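Zakgate Repair Workshop
Hand Tool and Bench Inspection – Checklist with Comments

Area: Bench room, Stallow building, ground floor
Sheet reference: 1641
Period covered: January
Inspected by: Hashini Munasinghe
Reviewed by: Wing-sze Chien
Start of inspection: 10 a.m.

Scope

This sheet covers the small hand tools kept in fabric rolls, the rolls themselves, and the white-topped tables on which they are opened. Mains-powered equipment, soldering stations and the fume extraction unit are inspected separately and do not appear here. Tools belonging to individual members of staff are outside the scope and should not be stored in workshop rolls.

Each item is marked Satisfactory, Attention or Not applicable. An item marked Attention must carry a comment and the name of the person who will deal with it. A comment may also be entered against a satisfactory item where the inspector considers it useful to the next person.

Section 1 – Tool rolls, fabric and stitching

1.1 Outer fabric free of cuts, burns and worn patches
Satisfactory. Small rolls are to be opened fully before this item is marked. In the last period two rolls were passed while folded in half, and a worn patch was found by a user some days later.

1.2 Edge binding attached along its whole length
Satisfactory. The binding on the black rolls has a natural wave where it has been sewn to the fabric. A wave is acceptable. A gap between binding and fabric through which a fingertip can be passed is not, and the roll should be withdrawn.

1.3 Seams between pockets intact
Satisfactory. Check each seam from the opening of the pocket down to the strap. A parted seam lets two tools share one pocket, and the finer of the two is usually the one that suffers.

1.4 Elastic straps hold tools without slipping
Attention. The straps on the rolls in regular use are sound. One roll in the reserve cupboard (marked Man on its label) has lost its stretch at the end nearest the tie, and tools fall from it when it is lifted. To be replaced, not re-sewn. Action: H. Munasinghe.
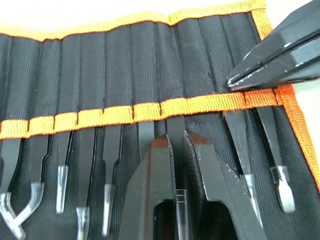
1.5 Stitching across the strap holds each loop to size
Satisfactory. A loop which has come unstitched on one side becomes a double loop. It will still appear to hold a tool while the roll is flat, so the tool should be pulled gently by the shaft. Light resistance is expected.

1.6 Ties or fastenings present
Satisfactory. One tie has been knotted to shorten it. The knot may stay.

1.7 Interior free of swarf, solder beads and adhesive
Attention. Fine debris was shaken from the bottom of the pockets of one roll. Rolls are to be emptied, turned upside down over a bin and brushed once in each period. The brush kept for this purpose has a blue handle and hangs inside the cupboard door. It should not be used on the benches. Action: all bench users.

Section 2 – Picks, probes and opening tools

2.1 Plastic tips complete, with no chips or white stress marks
Satisfactory. Clear tips should be held up to the window or lamp for this check. Stress marks show as a cloudy line across the plastic and are easily missed against a dark cloth. A tip with a cloudy line is to be treated as broken.

2.2 Forked tips have both prongs of equal length
Satisfactory. Prongs are not to be trimmed with cutters to make them match.

2.3 Hooked and angled tips keep their shape
Satisfactory. These tips distort if left near the hot-air station. Users are reminded that the far end of the bench is the place for them during rework.

2.4 Shafts straight where intended to be straight
Satisfactory. Several patterns are supplied with a bend, and an inspector unfamiliar with the set should compare against the supplier's sheet before marking an item Attention. A bent pick was discarded in error last year for this reason.

2.5 Tips firmly seated in the shaft
Satisfactory. Hold the shaft in one hand and turn the tip lightly with the other. Any movement fails the tool. Tips are not to be glued back.

2.6 Pointed tools returned with the point covered by the pocket wherever the pocket depth allows
Attention. Depth varies between rolls, and in some the working end is left exposed below the strap. Such rolls must be laid down flat and never passed from hand to hand while open. A deeper pattern has been priced through Endia and a decision is awaited. Action: W. Chien.

Section 3 – Tweezers and pliers

3.1 Tweezer points meet cleanly
Satisfactory. Close against a strip of white paper and look for light between the points. Points which cross are to be set aside for Hashini Munasinghe, who holds the dressing stone.

3.2 Coating on tweezers unbroken
Satisfactory, with comment. Slight wear at the finger grips is permitted. Wear at the points is not permitted on any pair used for static-sensitive boards.

3.3 Plier jaws close evenly and joint moves freely
Satisfactory. One drop of light oil per joint, wiped off afterwards. Oil left on the jaws was found on a customer's circuit board in the autumn and led to a complaint, which has been closed.

3.4 Handle sleeves secure
Satisfactory. Coloured sleeves which slide when gripped are to be replaced in pairs.

Section 4 – Table tops and laying out

4.1 Table top clean, dry and free of loose screws
Satisfactory at the time of inspection. A magnetic tray is provided for screws. Lids of jars and folded paper are not an acceptable substitute.

4.2 Tables pushed fully together where two are used
Satisfactory. Small parts fall through any gap, and the lock on the castors of the second table must be on before work begins. If the tables are at different heights the matter should be reported and the second table left out of use.

4.3 Pointed tools laid out side by side, points in the same direction
Satisfactory. This is the agreed practice for any tool taken out of a roll and left on the table, including for short periods. Tools should be spaced so that one may be picked up without touching its neighbour.

4.4 Roll kept open beside the work while tools are out
Satisfactory. A closed roll encourages users to leave tools on the table at the end of a job.
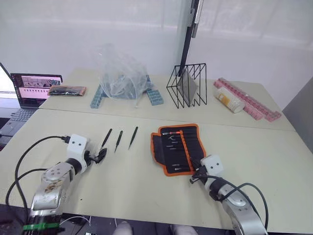 Items 4.3 and 4.4 – three pointed tools laid out on the table, points to the lower left, with the open tool pouch to the right.

4.5 No tool projecting over the edge of the table
Satisfactory. Keep a hand's width clear along the front edge.

4.6 Cables kept clear of the laying-out area
Satisfactory. Cables which must cross a table should be led along its side or back wherever the equipment allows.

4.7 Lighting adequate for fine work
Attention. The strip light over the second bench flickers for the first few minutes after switching on. Reported to the building office. Until it is repaired, fine work on that bench should be done with the magnifier lamp. Action: W. Chien, to follow up.

Section 5 – Storage and return

5.1 Each roll carries a legible label
Attention. Labels on three rolls have faded. New labels are to be written in permanent marker and sewn on, as adhesive labels lift from woven fabric. Action: H. Munasinghe.

5.2 Contents card kept with each roll
Satisfactory. The card for roll 21 has been rewritten, as the previous one still listed a pair of cutters withdrawn two years ago.

5.3 Tools returned to the pocket shown on the card
Satisfactory, with comment. Where a pocket is found empty at the end of the day the user must enter this in the book before leaving, even if the tool is known to be on another bench.

5.4 Rolls stored flat or loosely rolled, with nothing on top
Satisfactory. The heavy box of spare feet has been moved to the lower shelf.

5.5 Replacement budget
Not applicable to the inspection itself, but noted at the request of the reviewer. The sum remaining for hand tools in this financial year is £225. Requests should be sent to Wing-sze Chien in writing and should quote the item number from this sheet.

Reviewer's comments

The general condition of the hand tools is good and the laying out of pointed tools has improved since the previous sheet. Item 2.6 remains the most serious point. Exposed points were the cause of both minor hand injuries entered in the accident book last year, and I would prefer to see the deeper rolls bought out of the present budget if the price allows.

I disagree with the inspector on item 1.6. A knotted tie cannot be undone quickly by someone wearing gloves. Please replace it when the labels are done.

On item 2.4, the supplier's sheet has now been copied and a copy placed inside the cupboard door, next to the brush.

W. Chien

Inspector's reply

Item 1.6 accepted and changed to Attention. The tie will be replaced together with the labels under 5.1. The reserve roll under 1.4 has been taken out of the cupboard and its tools moved to a spare, without a contents card for the present. The card will follow.

H. Munasinghe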